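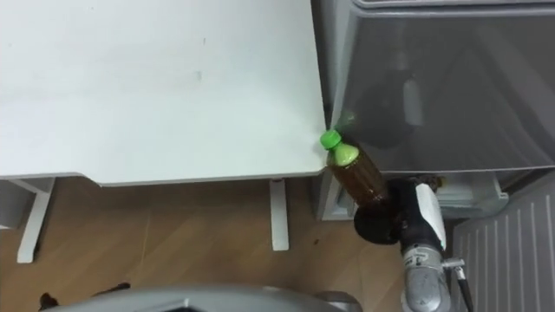
**Voler Workplace Team** | Feature | December 2025

The long white desk in room 107 has no drawers, no screen and no pen pot. Most days the only thing that stays on it is something to drink. When the Workplace Team asked people in the building to name the furniture they noticed least, this desk got more votes than the coat rack.

It gets plenty of wear all the same. A matte white top shows everything put down on it, and this one has faint smudges and small dark specks to show for its time here. Lutfa Majumder looks after the furniture in 13 rooms at Voler and has opinions on white desks.

"People ask for white because it looks clean in the catalog," she said. "Then they lean on it. You have to like wiping."

Her method is simple. A damp cloth goes over the whole top, then a dry one follows. Marks that stay get a drop of dish soap and a minute to soften. She doesn't use scouring pads, which leave shiny patches on a flat finish. Those patches catch the light from the doorway and look worse than the stain did. Melamine sponges do the same thing more slowly.

The shape of the top helps. The corners are rounded, so there are fewer places for crumbs and fewer bruised hips. There is also a curved cutout near the far end. People tend to steer their cups away from it, and Majumder thinks that is all to the good. 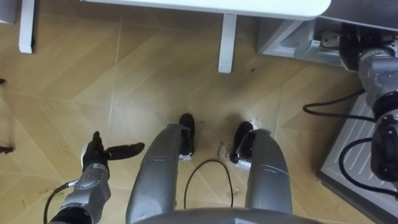
The floor is a bigger worry to her than the desk. It is light wood laid in parquet, and a desk that gets pushed an inch every week will leave a track in the finish within a year. She lifts one end and has a colleague lift the other. Dragging is banned in all her rooms, and there is a sign to that effect in the hallway.

Scuffs on light wood come in two kinds. Rubber leaves a dark smear that sits on top and will usually come off with a dry tennis ball or a soft eraser. Grit leaves a scratch, and a scratch has to be lived with until the floor is refinished. She sweeps before she mops for that reason. Handwriting on floorboards is a separate matter. Pencil can be rubbed out. Marker depends on the finish, and she tests in a corner first with a barely damp cloth.

Desk feet matter too. A flat foot spreads the load well, but it can trap sand underneath. She wipes the undersides every January, when the building is quiet and the tops can be tipped up safely. It takes two people one morning for all the rooms.

Then there is the tea. Bottled tea is the standard drink in 107, and the bottle with the bright green cap is easy to spot from the door. Tea is kinder to a desk than coffee and a good deal kinder than cola. Left overnight, though, a ring of it will dry brown on a white top, and sweetened tea leaves a tacky edge that picks up dust. 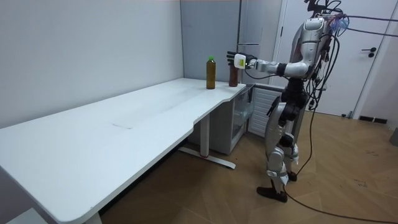

## Where the cup goes

Majumder keeps drinks at the far end of a desk if she can. A spill there has one short edge to run over and a long top to stay away from. She also likes a gap between a bottle and a cup. When the two stand close together, the hand going for one tends to knock the other.

A tall bottle is easiest to tip when it is nearly empty, so she puts the cap back on between pours and asks other people to do the same. Small cups are steadier than they look as long as they are not filled to the brim.

She has tried coasters. The first set was cork, a box of 80 for the whole building, and most of them went home in bags by spring. The second set was felt and held on to every drip. She gave up after that and bought more cloths.

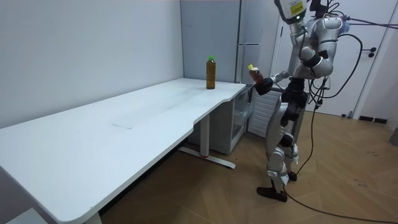 Small bottles have made the job easier. They hold less, so there is less to mop up, and people are more likely to finish one and throw it away than leave it standing half full. The tall bottles are better value if several people are pouring from them. Either kind should be rinsed before it goes in recycling. Sweet tea in the bottom of a bin brings fruit flies even in winter.

The desk itself is due for nothing this year. Majumder checked the leg bolts in the fall and tightened one. If the top gets too marked to clean, she plans to turn it over before she thinks about replacing it, provided the underside is finished. She has not looked yet.

Requests for cloths or a hand with lifting go to the Workplace Team at the front desk.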